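What a Month of Trying to Keep a Tidy House Taught Me About Dust

Jan 23, 2023

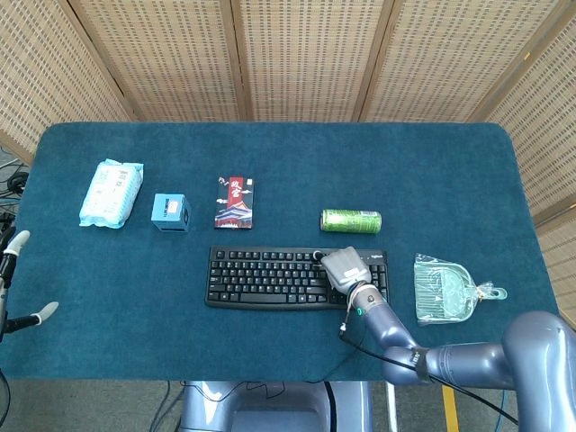 Teal cloth, bamboo divider, wet wipes.

So I am allergic to dust. I found this out last August, at an age when I figured I'd already met all my allergies, after a whole summer of sneezing that I kept blaming on the grass. The doctor had me do one of those skin tests with the little pricks all down the arm, and the dust mite one puffed up like a pancake. Grass did nothing. I owe the lawn an apology!

Anyway, I went home and did what I always do, which is read way too much about it. Then I went around my apartment in a mood. Everything I love is fuzzy. The rug is fuzzy, the curtains are velvet, and I own 18 throw pillows (yes, I counted, I had to wash them all). I'd lugged most of it over when I moved from Trurkstead, up three flights of stairs, so I wasn't about to pitch it.

The bed was the big one. I bought zip-up covers for the mattress and the pillows, and they crinkled so loudly the first week that I kept waking myself up rolling over. They've quieted down since. I also started washing the sheets hot every week, and that meant giving up the nice linen set that shrinks if you look at it wrong. I miss that set.

Then there was the vacuum. My old one was pushing the dust out the back about as fast as it sucked it up, I could smell it, so I saved up and got a Skaddale with a sealed filter. It was almost 558 dollars with the extra bags and I felt sick about it for days. I'm over it now. I vacuum the edges of the room, under the couch, and the tops of the door frames (go run a finger along yours, I'll wait).

For shelves I gave up on the feather duster completely and went over to anything damp. An old T-shirt works fine. I do the bookcase from the top down, five shelves, and I take the books out one shelf at a time so I don't lose steam and leave the whole lot on the floor for a weekend. Ask me how I know.

The one thing I flat out refused to change was the armchair. It came from the secondhand place on Clostetov Street, it's mustard yellow and nubby and it probably holds more dust than the rest of the place put together. I vacuum it, I threw a washable blanket over it, and I sit in it every night with my tea.

I'm sneezing a lot less, mostly just in the mornings now. Next up is the hall closet, where the winter coats live, and I've been putting that off for five weeks. If anybody has a good way to clean a wool coat at home without wrecking it, please leave me a comment!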